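Drestex arm build: speaker notes
Shared workshop evening, August
Slot: 3 parts, questions at the end

Before starting: adapter for the projector is in the side pocket of the laptop bag. Arm powered down until part 3. Check that the stop button is on the speaker's side of the table.

SLIDE 1. Title

Say what the talk covers: mounting, control software, and picking up small packaged goods from a divided tray. Say what it leaves out: vision. The pick positions in this build are taught by hand and stored in a file. Anyone who came for object detection can have the reading list at the break.

SLIDE 2. Why snack packets

Rigid blocks are easy. The first week was spent on printed cubes and the arm placed them without complaint. Film packets are harder in two ways. The outer shape changes when the fingers close, and the thickness at the seam differs from the thickness at the center. A position that works on one packet can miss on the next one in the same batch.

Packets also cost little and tolerate being dropped.

SLIDE 3. Mounting

The arm came secondhand through Wesalton with no base plate. The first plate was too thin and flexed when the arm was extended. The flex showed up as a slow nod at the gripper after each stop. The second plate is thicker and has wider bolt spacing. The nod is still there at full reach, but it settles before the fingers close.

Mention: tighten the plate bolts in a cross pattern, then check them again after the first hour of motion. Two backed off on us.

Pause for the mounting question. There is always one about clamps. Answer: clamps are fine for slow jogging, bolts for anything that repeats.

SLIDE 4. Control software

Control runs on an ordinary laptop. The program is called Cullinane and has one loop, one config file and one log. The loop reads the arm state, compares it with the next stored pose and sends a target. Pose files are plain text so they can be edited without the arm attached.

Points to make:
Joint limits are set in software, inside the limits in the arm's manual.
Speed is capped at 70 percent of the default during teaching.
Any lost message stops the motion. It does not resume without a key press.

That last rule was added after a loose network plug. The arm completed its move and then received the same target again on reconnect. No damage, but the behavior was wrong and the fix is four lines.

SLIDE 5. Gripper timing

The table on this slide is small, so read it out. The wait between arrival and close is 2000 milliseconds. Shorter waits were tried. The shorter ones closed while the plate was still settling, and the fingers took the packet by a corner. The current wait is conservative and costs cycle time. A stiffer plate would let it come down.

Closing force: start low and increase until the packet stays in the jaws through a full lift. Do not start high. Crushed contents change the shape of the packet, and the next trial is then a different test.

SLIDE 6. The tray

A tray with slats gives each packet a known row. It does not fix the position along the row, so every pick allows some slack left and right. The approach is from overhead. Side approaches were dropped early, as the fingers touched the slats.

When releasing, open over the slot and pause before retreating. Film clings to the finger pads, more so in dry air. Wiltach sells a textured pad that reduced this, and a strip of fine sandpaper did nearly as well.

SLIDE 7. Failures worth repeating

Three, in order of time lost.

Cable drag. The gripper cable was tied too close to the wrist and pulled at the end of its turn. It looked like a software offset for two evenings. Retied with a longer loop.

Units. One pose file was in degrees and the loop expected radians. The limits caught it. Explain the header line that every pose file now carries.

Tray shift. The tray moved slightly under repeated contact and every stored pose was off by the same amount. Put stops against two edges of the tray before teaching anything.

SLIDE 8. Running the arm

Switch to the last slide and leave it up during questions. Power the arm, home it, then wait for the log to report ready. Keep one hand near the stop button.

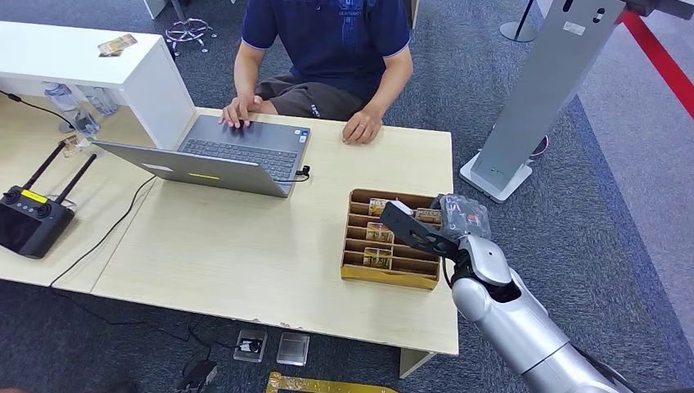
If time is short, skip homing and go straight to questions on timing. Pose files and the config are on the workshop share, in the Drestex folder. The plate drawing is there too, second version only. Switch off at the wall before the arm is unbolted.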